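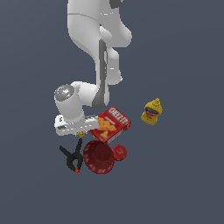 The simulated arm with the cracker box, bowl and mustard bottle in Gradus.

Clubs > Robotics > Reviews

Review: Gradus arm simulator
By Saron Gudeta, May

Print this page | E-mail this page

Our club used Gradus for six weeks to practice pick-and-place before the Mughal Cup. Setup took me 90 minutes, mostly the license server. The arm responds well and the object set is decent: an apple, a spring clamp, a mustard bottle.
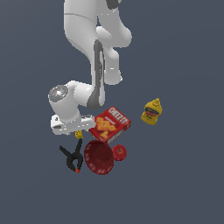 My main complaint is the background. It is one flat gray-blue, and our students had trouble judging height over the clutter. Wovetti, which we had last year, draws a grid.

The club license is $60 and covers every laptop we own. The manual is thin on gripper settings. I would renew it.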